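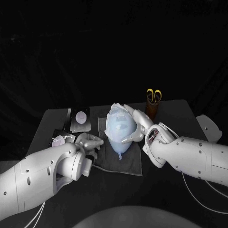

Home News Opinion Chips Policy

Search this site Enter keyword

Chip subsidies should pay for packaging first

Zoi Tsakiris

24/10/2022

2 min read

Most public money for semiconductors goes to the front end, where wafers are made. The back end, where dies are cut, tested and packaged, gets what is left. I think the order is wrong.

Take Flullmont. The plan approved in September funds a wafer plant with 1109 jobs and leaves packaging to a later round. Until then, finished wafers will be flown abroad and flown back as parts.
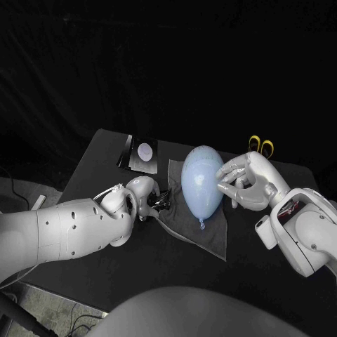

Packaging is cheaper to build and faster to start. It also depends on handling skill, which a region can keep. A thinned die cracks under small loads, and the tooling has to respect that. The general problem is an old one – a balloon laid on a cloth between two robot arms poses a version of it – and money spent on it serves more than one industry.

Two objections come up

1. Packaging margins are low. They are, for older formats. Sunholm runs 16 lines and its newer ones carry the business.
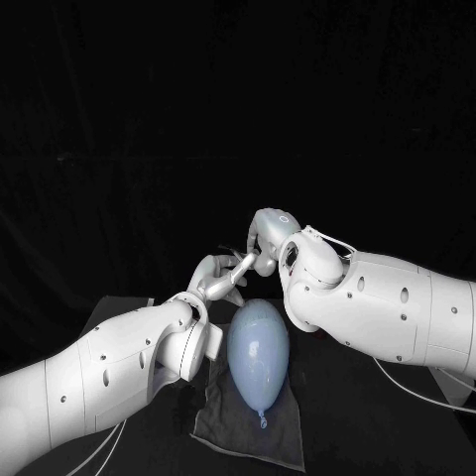
2. Customers will not move. Roy Kettle of Nuttall told me his firm would, if test capacity were within a day's drive.
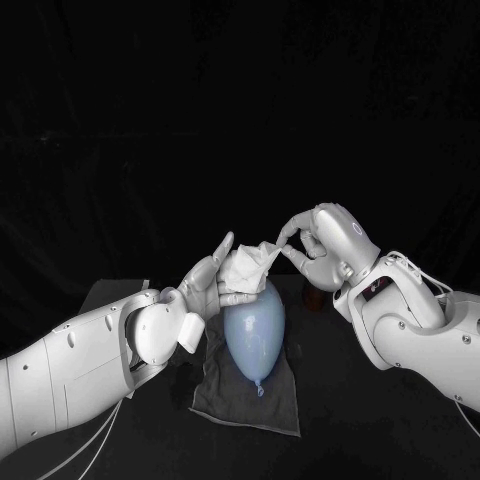 Grant terms need work too. Statard's last application ran to 306 pages and asked little about equipment below the wafer level. Wrist joints and cables, of the sort seen on the white arms here, come from suppliers that rarely qualify for aid. The next round should let them apply directly, with packaging funded in the same budget year as the fab.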